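Search the site
Type a word and press Go

Why Does Wood Have Lines In It?

By Antigoni Andreadis
24/01/2022

Have a look at the nearest table. If it's made of real wood, it will have lines running through it, as if someone had combed it while it was still soft. Those lines are called the grain, and they are the tree's diary. Trees lead quiet lives, so it's not a thrilling diary. Most of it says "grew a bit".

A tree gets fatter by adding a new layer of wood just under its bark. In spring there's plenty of water about and the tree grows quickly, making pale wood. Later in the summer it slows down and makes darker, tighter wood. In winter it does very little, like my brother. One pale bit plus one dark bit usually makes one year, and if you look at a stump you'll see them as rings.

The tree I know best is an old oak on the hill at Thaler, which was 440 years old when a storm knocked it over one January. The people who looked after it counted the rings, lost their place, and had to begin again. I don't blame them. Try counting to 440 with a dog barking at you.

We use cookies to help this site work properly. (Not the kind you eat. Sorry.) Accept / Manage my choices

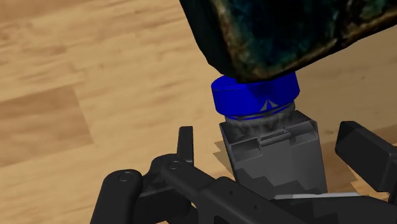 Now, rings are round, and the lines on a table mostly aren't. A saw is to blame. When you cut a log the long way, you slice down through all those layers, and their edges show up as streaks running along the plank. They don't have to be perfectly straight, either: the fine streaks in the honey-coloured wood here climb gently towards the right. There are a few small knots on the left as well, near some brownish streaks, and one darker brown piece of plank that's slightly redder than the pale wood around it.

A knot is where a branch used to be. The branch started out small, and the trunk kept getting fatter and swallowed the bottom of it. Inside the trunk, the branch had its own grain going off in its own direction, so when the saw goes through you get a round or oval spot with the other lines bending round it. Carpenters grumble about knots. They're hard, and sometimes they fall out and leave a hole, which is useful only if you're a spy.

Planks can be different colours even when they come from the same tree. The wood in the middle of a trunk is called heartwood, and it's often darker. The wood nearer the outside is called sapwood, and that's the part which carries water up to the leaves.

You can feel the grain too. Stroke a bit of smooth, sanded wood along the lines and then across them. Don't try it on an old fence, unless you enjoy tweezers.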